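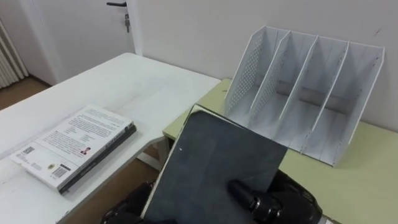
TWO BOOKS ON A DESK
Speaker notes, Dumholm office tidy-up evening, 9 Apr 2022

(Wait for the chairs to stop scraping. Slide 1 stays up until they do.)

Good evening. I was asked to speak for half an hour on desks. I have spoken for longer on less.

Start with the confession. Last October I tried to find the warranty for my Lutent label printer. It was on my desk, in the sense that France is in Europe. I found it after I had bought another printer. Pause here for the people who have done the same. They'll be looking at their shoes.

Now the Wulton figures. When we cleared the reading room over in Wulton we logged every bound thing lying flat on a work surface. 778 of them. The shelves had space for 800. I'd like that to sink in. The shelves were fine. The shelves had been fine the whole time.

(If someone says "but I need them where I can see them," say we'll get to that. We do get to that, sort of, under Piles.)

Point to make before moving on: a book lying on its face tells you the price code and what the publisher hoped you'd think of it. It does not tell you the title from across the room. Turn it over or stand it up. Ask how many have a book face down on their desk right now. Put my own hand up first. 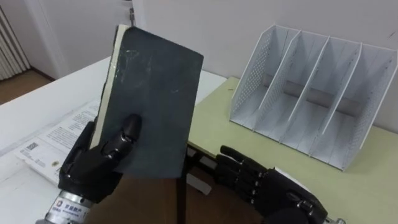

PILES

A pile is a filing system with one rule, and the rule is that you want the thing at the bottom.

Small piles are the dangerous ones. A tall pile has the decency to fall over. Two books, dark one underneath, white one on top, set down at a nice slant so the spines nearly line up: that looks like a decision. You walk past it for a month feeling organized.

My test for a pile of two is to ask what the lower book is without touching anything. If I can't say, it's storage, and it goes somewhere built for storage. At home I failed this test with a dictionary.

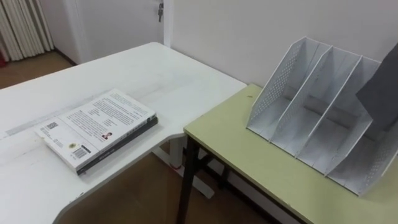 The same goes for the table you pushed up against the desk to get "a bit more room." Ask who has one. It's usually a little lower than the desk and a different color, and it came from another room. Nothing slides neatly from one to the other, so the low table becomes a second country with its own laws. Mine is where catalogs go to retire.

What I suggest: pick one surface for working and one for holding. Put the file organizer on the holding one. Four slots is plenty. Mine are:
Reading now
Reading next
Belongs to someone else
Papers with a code on them I am supposed to scan

The fourth fills fastest. Don't apologize for it, just empty it.

(Drink some water. The Yensuk people will ask whether the organizer should be labeled. Yes. Pencil.)

On scuffed covers. Somebody always wants to throw out the dark hardback with the scratches. Dark matte covers show everything, including being picked up. A scratched cover is a used book, and we are keeping those. The ones I'd worry about are the spotless ones.

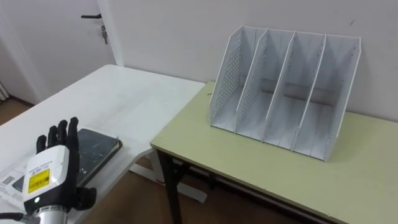
Loose sheets are worse than books, and I have less to say about them than people hope. A sheet under something else has been filed, as far as the sheet is concerned. Pull it out, read the first two lines, and either slot it or recycle it. Do not start a pile for sheets you have read two lines of. I had one. It reached the lamp.

(Skip the next bit if we're running late.)

The Dumholm budget is 600 and most of it is going on shelf brackets. I argued for a bigger recycling bin and lost. Mention this lightly. Do not mention it twice, as I did at Wulton.

Last slide: the sign-up sheet for the back room. It is at the end of the front table, under my coat.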